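Fault Report: Slip Events and Late Jaw Release in Two-Gripper Handling of Foam Sleeves

Course project, final report. Rig name: Lustby. Logging software: Plurnex, version used in August.

1. Background

The Lustby rig is a pair of hand-held grippers used to record handling of soft household objects. Each session is split into short runs. A run counts as good when the object is gripped, moved and let go with no drop and no gap in the jaw position log.

Foam mesh fruit sleeves were added to the object list late in the project. They are light, they compress to almost nothing between the jaws, and they spring back when let go. The failure rate went up as soon as they were added.
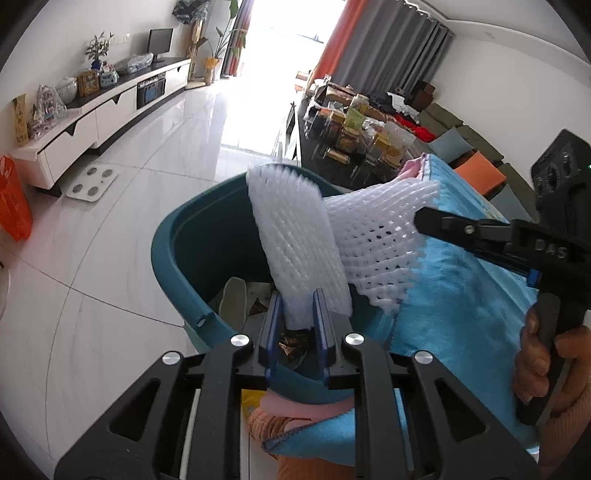 Figure 1. Foam sleeve held between the blue-edged fingers, second gripper at right.

2. Description of the fault

Of 332 runs with foam sleeves, 164 were rejected. Two separate problems were found in the rejected set.

Fault A: slip. The jaw position log shows the jaws fully closed, but the sleeve leaves the grip during the lift. The mesh collapses under the fingers, so the closed position is the same with or without a sleeve in place. Plurnex marks both cases as "closed, holding."

Fault B: late release. The trigger is let go and the jaws stay closed for a moment before opening. It appeared on one gripper only. In 9 runs the operator pulled with the other hand to free the sleeve, and the jaws opened during the pull. One of these pinched the operator's fingertip. The skin was not broken, but the session was stopped and the gripper was taken out of use until the cause was known.

3. Tests

Fault B was checked first because of the pinch. The gripper was cycled by hand with no object, then with a folded towel, then with a sleeve. The delay showed up in all three cases, so the object was ruled out. With the outer cover off, the return spring was found seated one notch too low – the result of our own reassembly after cleaning. Moving it back removed the delay.

Fault A took longer. Flat and twisted sleeves were compared.

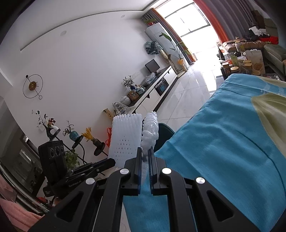 Settimio Morelli
Student, test lead and report author

A twisted sleeve gives the jaws a thicker bundle to close on, and the log then shows a small but steady gap. A flat sleeve gives no gap that can be told apart from sensor noise. Slip was also more common with flat sleeves. The reading alone cannot be used to confirm a grip on this object.

4. Changes made

The "holding" label was removed from Plurnex for any run where the jaw gap is below the noise limit. Those runs now go to manual review. The spring position is marked with paint on both grippers and checked before each session. Operators keep their free fingers behind the pivots while the jaws are closed. If a jaw sticks, the run is ended and the gripper is put down before anyone touches the object.

After the changes, 13 more runs were done with foam sleeves. Fault B did not come back. Fault A still occurs, and Sanna, the review script, now catches it in most cases but misses slips that happen in the last part of the lift.

5. Open items

The noise limit was set by hand and should be measured for each gripper. A force sensor at the finger base was considered, but it did not fit the Flandindale mount used on this version.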